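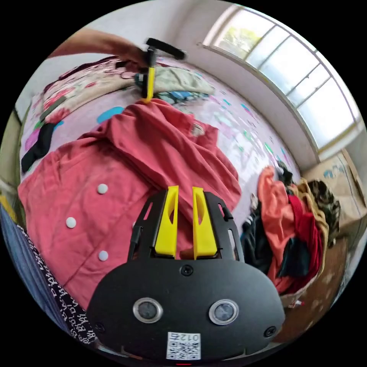
I have stopped ironing, and I think most people could stop too without the sky falling in. I held out for years, mind you. My mother ironed tea towels, pillowcases, even my dad's pyjamas, and I grew up thinking a crease was a sort of moral failing. Then last September the iron died halfway through a shirt and I just never got round to replacing it. What I did do was get a bit more choosy about cloth. Red fabric like the stuff in the photo is what I'd go for every time now, something with a proper colour to it, because your eye goes to the red and forgives everything else (well, mine does). White cotton is the one that shows you up.

My friend Lenuța Coman thinks this is a disgrace. She has a Jultberg steam iron that weighs as much as a small dog and she does a whole basket on it with the radio going, and she says it's the only hour of the week when she isn't asked for anything. I can't argue with that! If ironing is your peace and quiet, keep it. My grumble is with the idea that the rest of us owe it to anyone.

Look at where it all goes. You press a shirt, you put a seat belt across it, you sit on a bus, and by the time you reach your desk it looks exactly like mine. Duvet covers are worse. You'd be ironing something so that you can be unconscious underneath it.
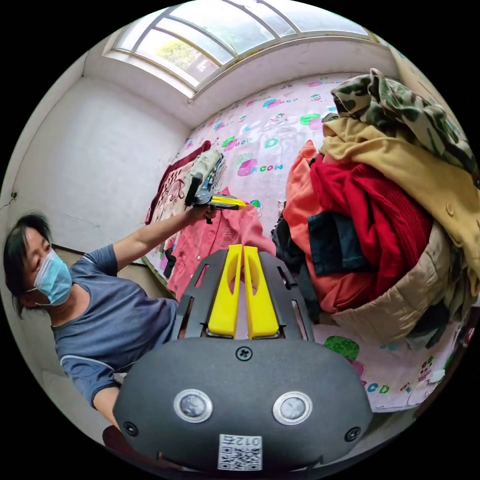
And the clothes themselves don't seem bothered. I shake things out hard when they come off the line, hang shirts up damp, fold the rest while it's still a tiny bit warm, and that gets me most of the way there. Linen does what it likes, so I let it. The only times I've missed the iron were a funeral and my nephew's wedding, and for both of those I went next door to Fumiko Hirose and borrowed hers for 5 minutes.

She did say, when I took it back the second time, that I might as well buy my own. Perhaps I will. They had one in Kikuchi on the high street, a little travel thing that would fit in the drawer with the candles, and for two visits a year to the ironing board that sounds like plenty.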